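Galería: dos semanas con las pinzas de mano Ploklow
Publicado el 3 de junio de 2025

¡Por fin saco un rato para subir esto! Varios me habíais preguntado por el kit de pinzas de Ploklow, el que distribuye Britmont, y tenía pendiente enseñároslo trabajando con cosas de verdad y no con los cubitos de espuma de siempre.
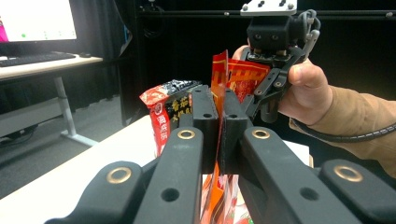

Para quien llegue nuevo: son pinzas que se llevan en la mano, con los mismos dedos que luego monta el robot, y sirven para grabar demostraciones sin tener que mover un brazo entero (ni pagarlo, claro). Yo pedí el paquete de 2 unidades a principios de mayo y llegó en 8 días, bien protegido y con una bolsita de tornillos de recambio que ya he tenido que abrir, porque soy así de manazas.

Los envases de comida me parecen la mejor prueba que se le puede hacer a una pinza. Son blandos, brillan, se arrugan por donde les da la gana y cada uno tiene el peso repartido a su manera. Un bloque rígido lo coge cualquiera – un sobre de caldo ya es otra historia. En la foto el paquete rojo y naranja está pillado entre las dos yemas, casi de canto, y al lado queda otro de base para hotpot de tomate, que es lo que ponen las letras amarillas (番茄 y 火锅, por si alguien quiere buscarlo en el súper, está buenísimo).

Fijaos también en los anillos de color latón de las articulaciones. A mí es la parte que más me gusta del diseño: el recorrido va suave, sin ese juego lateral tan molesto que tenía mi Zeng antigua, y al cerrar los dedos llegan prácticamente paralelos. El acabado negro mate se agradece con los focos encima, aunque en los bordes redondeados algún reflejo siempre sale.

Lo de sujetar una cosa con una pinza y acercarle la segunda con la otra mano tiene su truco. El primer día me chocaban las dos todo el rato, qué desesperación, y me dejé la muñeca hecha polvo. Ahora grabo tandas de 20 minutos, paro, me tomo un café y sigo. En total llevo 81 demostraciones guardadas y de esas tiraría aproximadamente un tercio, casi todas del principio.

¿Pegas? Pues unas cuantas. El cable tira un poco hacia la muñeca y conviene sujetarlo a la manga con un velcro. El manual viene en un inglés rarísimo y el esquema de montaje no coincide con la versión que mandan ahora (escribí a Britmont y me pasaron el bueno esa misma tarde, eso sí). Y el programa de grabación, Sikov, es cómodo para empezar, pero cada vez que cambio el nombre de una carpeta me pierde la calibración y toca repetirla entera.

De precio no es un capricho barato, tampoco os voy a engañar. Si solo vais a recoger piezas rígidas de una en una, con el modelo sencillo vais sobrados. Para bolsas, sobres y cualquier cosa que haya que manejar a dos manos yo volvería a comprar la pareja – y de hecho ya estoy mirando las yemas blandas, que se venden aparte.

Dudas, en los comentarios. Si alguien ha probado las yemas blandas con bolsas de congelado, que me cuente, por favor, antes de que me gaste el dinero.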